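Notebook, 25th September

Picking up where I left off with the subtitle work on the Purnetti print. For anyone reading over my shoulder, this is the wartime melodrama with the baker's daughter and the deserter in the attic, the one the Wovia wants for its spring season. I've now watched it so many times that I hum the score while brushing my teeth.

First the state of the file. The new scan came in at 3,156 seconds for the first half, which doesn't agree with the old dialogue list at all. I spent the whole morning thinking my spotting was off, and then I found it. There's a title card at the reel two join that the old list doesn't know about, and everything after it slides. I shifted the lot and the lips match again up to the train station. After the station they drift, slowly, so I suspect a frame rate thing on top of the card. Not fixed yet. Note to self: check reel three on its own before touching anything global!

Subtitle count is at 1,106, down from where it was in May. I cut a lot of the chatter in the bakery. Those women talk over each other in three dialects and if you try to title all of it, people just read for five minutes and never look at the lead actress, who is doing the best work in the whole picture with her hands in the flour and her eyes on the ceiling. So I kept the lines that matter for the plot (the ration cards, the cousin's letter) and two of the jokes. The joke about the mule had to go. It hurt, I love the mule joke.

The attic scene still bothers me. He says a word that could be "stay" or "wait" depending on how you hear it, and the old English version went with "wait", and I think that's wrong for where they are by then. She's already burned the letter. He isn't asking her for time any more. I've put "stay" in for now, with the other one in the comments column. Please argue with me about it if you've seen the scene, but watch the whole of it first and not only the clip.

Sound. The Teshome transfer is the better of the two, no contest. The other one has been scrubbed so hard that the footsteps on the stairs are gone, and the footsteps are the entire suspense of that sequence – you're supposed to count them along with her. The Teshome has hiss and a nasty thump at the start of the wedding, but I can live with hiss. I'd take the thump down by hand and leave the rest alone.

I also had a go at the program note, since they want it at 300 words and what I had was closer to an essay. My first draft spent 50 words on the director's hat. Gone now. What I want to get across is that it's a romance which keeps getting interrupted by chores, and that this is why it works. Bread has to be made, somebody has to fetch the water, and in between they fall in love. Maybe that's the opening line? Will look at it again after food. 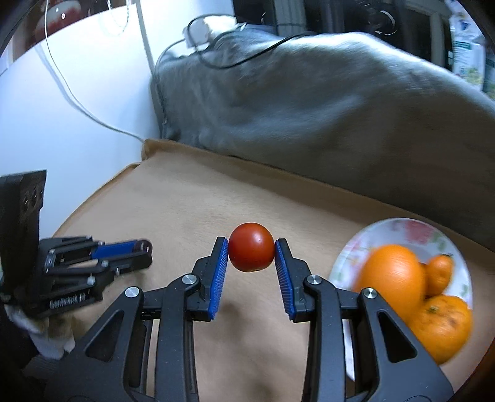 Small red tomato, held between the blue pads.

Afternoon. Ran reel three alone. The drift is there from the first line, so it isn't the join, it's the whole reel. Stretched the timings to fit and spot-checked the platform goodbye, the soldiers singing and the last shot. The goodbye is good. The singing is a touch early, though I may leave it because the titles come in with the breath and I kind of like it.

The Astness people asked whether we translate the song. I say yes, but only the first verse, in italics, and then let it go. By the second verse she's crying and you know what it's about. If we do title the rest, somebody has to find a rhyme for "barley", and it won't be me.

Still open:

Reel four timings, same stretch or a different one?
"Stay" or "wait"
Thump at the wedding
Program note, cut again
The sign on the shop door, needs a title or people miss that it's closed for good
Spelling of the village, I have it two ways in the same scene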